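Vainio Work Table, Set-up and Care Guide

Section 4. Placing, leveling and first treatment of the top

This section begins when the legs and the cross bar are already mounted. If the cross bar is still loose, please go back to Section 3, step 8. The table must stand on its legs before you continue. Do not do the leveling with the table upside down, even if it looks easier.

You will need:
The leveling key from the small bag
A spirit level, the longer the better
Two cotton cloths without buttons or zippers
The bottle of Breren wood oil
Gloves

4.1 Choosing the place

1. Choose a place where the floor is hard and flat. On thick carpet the feet sink in slowly, and the leveling has to be repeated after several days.
2. Keep the table away from radiators and from the direct air of a heater. The wood gives away its moisture on the warm side first, and the top can bend.
3. Leave enough free space behind the table that a hand can reach the rear feet.
4. If there is a window behind the table, turn the table once in a while during the first summer. The color of the wood changes with light, and one side may become darker than the other.

Caution: The complete table weighs over 236 pounds with the lower shelf mounted. Never lift it alone. Two persons lift at the short sides, holding the frame and never the top. Do not push the table across the floor, as this loosens the feet.

4.2 Leveling

1. Turn all four feet in until they stop. Do not force them.
2. Lay the spirit level along the front edge of the top. Find which side is low.
3. Turn out the foot on the low side with the leveling key, half a turn at a time. Ask another person to take the weight from this corner by lifting gently on the frame.
4. Lay the level across the top, from front to back, and repeat.
5. Go back to the front edge and check again. The second adjustment nearly always changes the first one a little.
6. Press with your hand on each corner. If one corner moves, turn out the foot under it until the movement stops.
7. Tighten the lock nuts against the frame.

Note: The red line on the foot is the limit. When you can see the red line, the foot is out too far and must be turned in again. Use a hard plate under the foot if the floor is so uneven.

4.3 First treatment of the top

The top is delivered sanded and with one thin coat of oil. This coat protects the wood in transport only. We recommend that you give the first real treatment before you put anything on the table.

1. Wipe the top with a dry cloth, in the direction of the grain.
2. Shake the oil bottle well. Put a little oil on the second cloth, never directly on the wood.
3. Spread the oil thinly over the whole top, also over the edges. The ends of the boards drink more oil than the rest and may need it twice.
4. Wait 20 minutes.
5. Take away all the oil that is still on the surface with a clean part of the cloth. Oil which is left standing becomes sticky and collects dust.
6. Let the top dry overnight before use.

Warning: Cloths with oil can catch fire by themselves. Spread them flat outdoors to dry, or put them in a metal can filled with water and close the lid. Do not throw them into a waste bin.

Note: Some customers ask if they can use kitchen oil. Please do not. It does not harden, and after some time it smells.

4.4 Loading the top

1. Put heavy items near the legs where this is possible. The middle of the top is strong, but it bends a little under a heavy load that stays for months.
2. Stands and poles should have a wide, flat base. Before you place the base, look under it for sand or metal chips, and wipe it clean.
3. If a tall stand must be in the middle of the table, check that it does not lean. When it does, repeat 4.2 before you blame the stand.
4. Lift bins and boxes when you move them. Pulling them leaves fine lines in the oil, mostly visible against the light.
5. Put a felt pad under any item that stays in the same place for a long time.
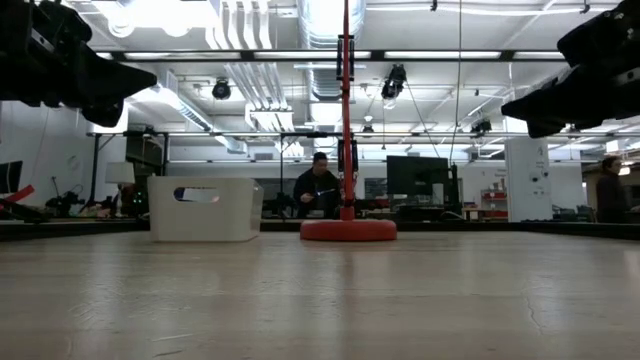 Figure 4-3. Pole with round, flat base in the middle of a wooden top, storage bin to the left of the base.

4.5 Cracks in the surface

Wood moves with the seasons, and a thin crack along the grain can open in dry weather. A small crack of this kind often closes again in a more humid season. It does not make the table weaker.

1. Mark both ends of the crack lightly with a pencil and write the month beside it, for example September.
2. Brush out the dust with a soft brush.
3. Oil the area as in 4.3. Do not press filler into the crack during the dry season. When the wood grows again, the filler is pushed out or makes the crack longer.
4. Look at the pencil marks after some months. If the crack has passed them, send us a photo together with the number from the label under the top.

Caution: If you can feel a difference in height between the two sides of the crack, take the load off the table and contact Gollix customer service. Ask for Elsa Pesonen in spare parts.

Continue with Section 5, Mounting the drawer.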